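Ticket: desk lamp with power base, lamp drops out when charger plugged in
Status: closed (workaround), see bottom
Product: Lidilov desk lamp w/ built in power strip, white oval one 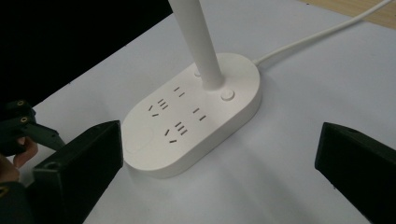

Logged 8:15 am. Reported by front office. Lamp goes off by itself, comes back by itself, worse in the mornings. User has tried "turning it off and on". Lamp is on the long white table by the window, fed from wall outlet behind the filing cabinet. Bought through Gatier with the rest of the November order. No manual in the box, or manual went out with the box.

First questions back to user:
- what else was plugged in when it dropped
- does the whole thing die or only the light
- which button do you use to switch it on

Answers, 8:40. Laptop charger, phone charger, "sometimes the kettle". Only the light, phone keeps charging. Doesn't know, presses whichever.

OK. Kettle off that base please, effective now. I don't care what the rating plate says, kettle goes in the wall. Told user. User moved kettle. Not happy about the walk.

9:05. On site. Notes as I go.

Base warm? No, room temp. No smell, no browning at any of the slots. Cord looked over end to end, one kink where it goes behind the cabinet, not flattened. Pulled the cabinet out and re-routed, took longer than the rest of the visit put together. Plug seated properly in wall.

Buttons. There's one out in the open at the end of the base and another tucked in behind the lamp stem, easy to miss if you sit on the wrong side. User had never noticed the second one. Tested both on this unit:
- open one = light on/off
- one behind the stem = outlets on/off

Not marked that I could find. Somebody has been reaching round the stem and hitting the wrong one, then hitting it again. Doesn't explain the light dropping though, outlets button leaves the light alone.

9:20. Light on, nothing plugged in. Left it. Fine.
9:30. Light on, phone charger in the two-pin by the stem. Fine.
9:40. Light on, laptop charger in a three-pin. Light flickered when the brick went in, stayed on. Hm.
9:45. Same brick, other three-pin. No flicker.
9:50. Back to the first three-pin. Flicker again, and this time out completly. Came back when I took my hand off the brick.

So it's mechanical. Brick is a heavy lump and hangs off that end, pushes the base round and the stem with it. Stem meets the base at a short collar and if you lean on the stem the light goes. Can reproduce by hand every time, small push toward the window. Push the other way, nothing.

Not the outlets, not the wall, not the kettle. (Kettle still stays in the wall.)

10:10. Emailed Insaurralde, they do the warranty for this range. Asked: is the stem meant to twist out, is there a contact in the collar, can we tighten it ourselves. Attached description of fault plus the test order above.

Meanwhile for the user: leave laptop charger out of the base, phone only, don't pick the lamp up by the stem. User asked how else you'd pick it up. Both hands, by the base, unplugged first.

Update, next morning. Reply from Insaurralde, fairly quick. Summary:
- yes the stem lifts out, quarter turn, ships seperately in the carton and whoever unpacks it fits it
- there's a contact at the bottom, if the stem isn't turned all the way home it sits on the contact but doesn't lock
- unplug from wall before doing any of it, wait 2 minutes
- if it won't lock after that they'll swap it, need the order number

Gatier order number found, put in the file in case.

10:30. Unplugged at wall. Waited. Stem out, came away with hardly any turn at all, so never locked in the first place. Grey fluff in the hole, got it out with a dry brush. No liquid, no cleaner, no compressed air (last time somebody used compressed air in here we had dust in the scanner for a week). Looked at contact with torch, clean, not bent as far as I can tell. Stem back in, pressed down, turned till it stopped. Definite click.

Wiggle test: light stays on. Lean test: stays on. Laptop brick in the bad three-pin: stays on. Left running 30 min with laptop and phone both charging. No dropout.

Extra thing. Round dished spot at the far end of the top, opposite end to the lamp, very faint, user asked if it's a dimmer. Pressed it, held it, tapped it. Nothing happened on ours. Asked Insaurralde, they say not all versions have anything under there and couldn't tell from the order which one we got. Leaving it. If anyone gets it to do somthing, add to this ticket.

Reopened, same week. User reports lamp "off again". Went over. Wall switch was off. Cleaner had the vacuum in the other side of the double outlet. Turned on. Not counting this one.

Reopened again, 2 pm. "Chargers dead, lamp ok." Outlets button, behind the stem. Pressed it. Chargers ok. Put a bit of label tape on the tabletop behind the base, OUTLETS with an arrow. Tape on the table not on the lamp, in case it does have to go back.

Layout, for whoever sets up the next one of these. Worked best as follows:
- turn base so the open button faces the person sitting there
- bricks go in the three-pins but with the weight resting on the table, not hanging. If the brick is too fat and tips, use a short lead
- phone in a two-pin
- don't fill all of them just because they're there. The slots are staggered but a fat brick will still cover its neighbour
- no kettle, no heater, no laminator. Laminator is 770 watts, asked because someone wanted to know
- lead down the back of the table, not across the front where the chair goes

Checked the other lamps from the same order while I was at it. One in the meeting room also not clicked home, fixed same way. The one in the back office is a different make (Prorkomia), stem is fixed, nothing to do. Reception one ok.

Asked Gatier if they can put a slip in the box re the quarter turn. They said they'd pass it on.

Cost: nil. Time: 20 min for the actual fix, don't ask about the cabinet.

Resolution: lamp stem not locked into base at unpacking. Reseated, cleaned, tested with load. Warranty swap not needed.

Workaround left in place: label tape, laptop charger on short lead.

Open item: dished spot on top, function unknown. Low priority.

Closing. If it drops out again with the stem clicked in, don't fiddle, unplug it and reopen this one so it's all in one place. Order number is in the file under Gatier, not Lidilov.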